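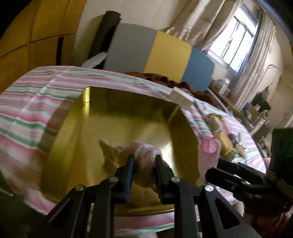 About Bekura

Small shop, two rooms, open since February 2009. We sell housewares and table linens, mostly secondhand, some new from Jasetti. Started with 12 boxes at a flea market on Plutuvow Street. Now 428 items on the shelves, more in back.

What we buy: tablecloths, bins, trays, odd little ornaments. Clean please. No electronics, no matresses.

Prices on the tag. Returns within 15 days, bring the reciept. Delivery in town only, call first.

Closed Mondays. Parking behind the Beneš bakery, ring the side bell for heavy stuff.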